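About Clonik

Clonik is a small workshop and evening school for people who want to learn how robot arms are built, wired and repaired. We teach adults and older teenagers, in groups small enough that everyone gets bench time. We also take in repair work on small arms from schools and hobby clubs.

The workshop was started by Ok-hee So and Jucélia Amaral, who had both spent years maintaining packaging equipment and wanted to teach the part of the job they liked best, finding out why a machine has stopped. Iolanda Lacerda joined later to run the electronics courses. Solange Frota handles enrollment and repair intake. To date 1,088 people have finished one of our courses.

What we teach with

Most of our benches use small arms with 3D-printed links and hobby servos. The wiring is on the outside, where students can get at it. The standard exercise is to pick up a cube and put it in a box, and most of our fault-finding is taught around that one task.
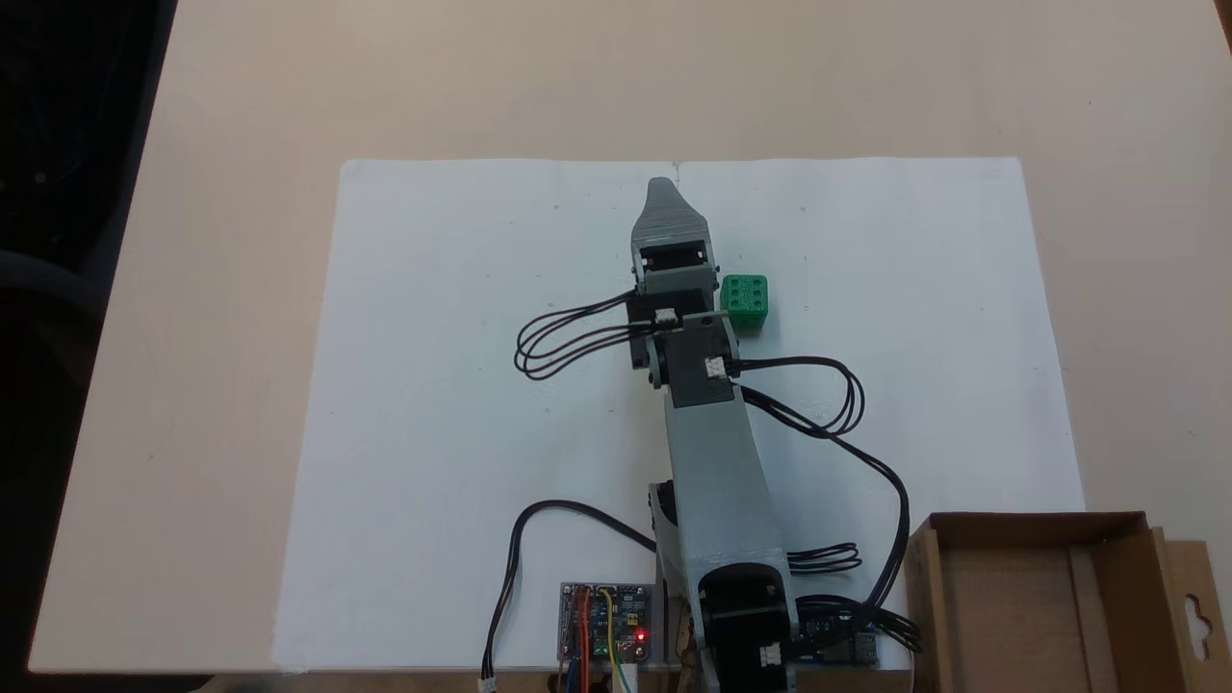

Bench arm with its servo leads, and the green cube used in the pick-up exercise.

The Tautahi fault

People who find us often ask about the Tautahi fault, so we keep an account of it on this page. Tautahi is our name for the control software we wrote for the bench arms.

One March, during an evening class, an arm that had been holding still swung down to the table at full speed. A student had her hand on the paper next to it. She got a bruised knuckle and a fright. The class was stopped and all the arms were unplugged at the wall.

Ngan-ling Poon, who was teaching that night, wrote down the position of every cable before anything was moved. The cause took us 29 days to find. A servo lead had been pulled tight each time the elbow straightened, and the connector had worked partway out of its socket. When contact was lost, the control board restarted. Tautahi then did what we had written it to do on a restart, and sent every joint to its home position with no limit on speed.

So there were two faults. The lead was too short for the movement, and the software assumed that a restart only ever happened when a person was standing back and ready for it. The second one was the more serious, and it was ours.

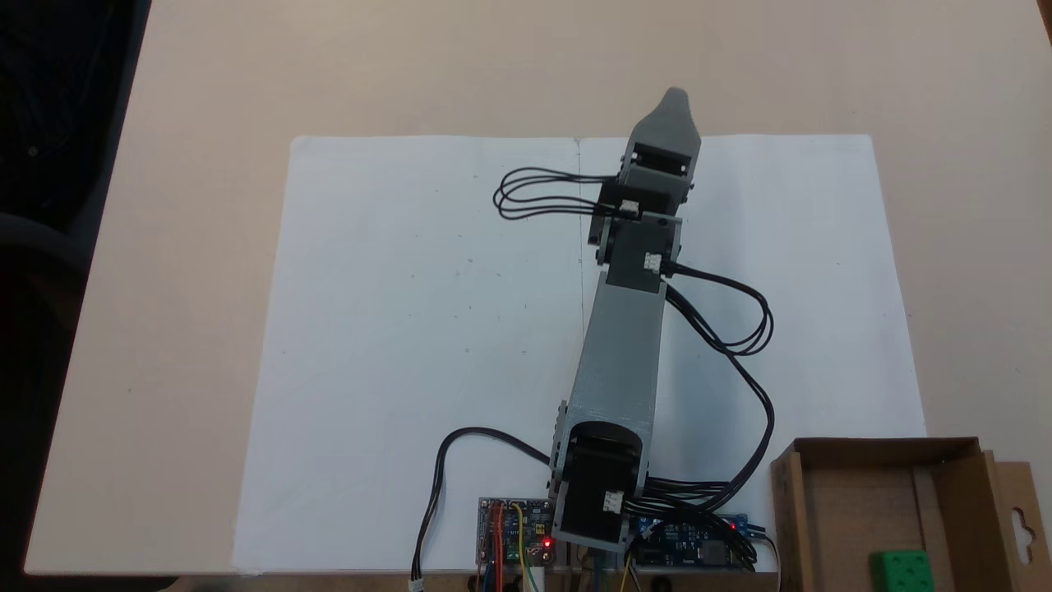

We went through the repair log afterward and found 119 entries that mentioned a jerk or twitch at power-up. Some 40 of them had been closed as "could not reproduce." We should have read them together much sooner.

What we changed

Tautahi now starts with all joints unpowered. The operator has to confirm before anything moves, and the first move after any restart is slow.

Servo leads are left with enough slack for the full reach of the joint, and connectors are checked by hand before each class.

Hands stay outside the reach of the arm while the servo supply is on. To move a cube or straighten the paper, switch the supply off first. A lit LED on a board says only that the board has power -- it says nothing about what the arm will do next.

Any unexpected movement goes in the log, however small, and Iolanda reads the whole log once a month.

Courses and repairs

Beginners start with Bench One, which covers assembly, wiring and safe power-up. The fault-finding course, Killdale, is open to anyone who has finished Bench One or who already does maintenance work. Students in Killdale work through the Tautahi fault from Ngan-ling's original notes, with the last page held back.

For repairs, please send the arm with its own power supply and cables -- we often find the trouble there. Write to Solange at the front desk before shipping anything.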